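发件人:Dayana Bedoya
日期:2017-10-23
主题:Re: [旧衣整理] 格子布料到底归哪一筐?

各位好,

拖了两天才回信,实在不好意思,这阵子家里和 Skiscombe 那边两头跑,邮件都是攒到晚上才看。先把上一封里的问题贴在下面,免得新来的朋友要往回翻:

> Carhuamaca 组写道:
> 我们这边分拣时总为格子布吵起来。有人说按底色算,归深色;有人说里面有白条,要跟浅色放一起。
> 另外,叠之前要不要先把每件都抖开?33 件一袋,全抖一遍太费工夫了。

先说格子布。我自己的习惯是看哪种颜色占得多,蓝白格我一律跟蓝色的走,白条再宽也不改。二月份那批我们试过单独给格子布设一筐,结果筐总是装不满,白占地方,后来就撤了。

至于抖开,我还是劝大家别省这一步。揉成一团的时候,格子全是歪的,边在哪儿、领口在哪儿,光看是看不出来的,得提起来才知道手里是什么。我一般捏住两头往外拉一拉,再铺到台面上,慢是慢一点,可后面叠起来顺手多了。

一团蓝白格子布,还有木台面上方提着的一件白的: 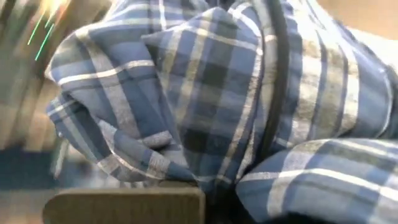
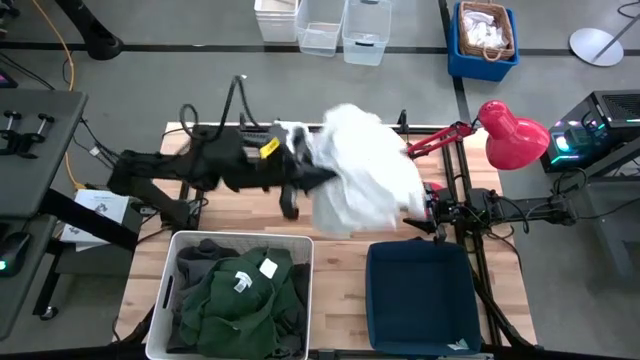

说到筐,我再多啰嗦几句。硬的塑料筐适合放还没叠的,有提手孔,搬来搬去方便;软的布筐我喜欢留给叠好的,竖着一件件插进去,找的时候不用翻。白色的小布巾最好另放,混在衣服里特别容易漏掉。标签朝哪边倒无所谓,同一筐里一致就行。

Ralov 组上次问的登记表,我改好以后发到列表里,总数目前是 1,084 件,还有 13 袋没拆。哪位手头有空,愿意分走 2 袋的,直接回我就好,不必抄送全体。

天凉了,大家注意添衣服。

Dayana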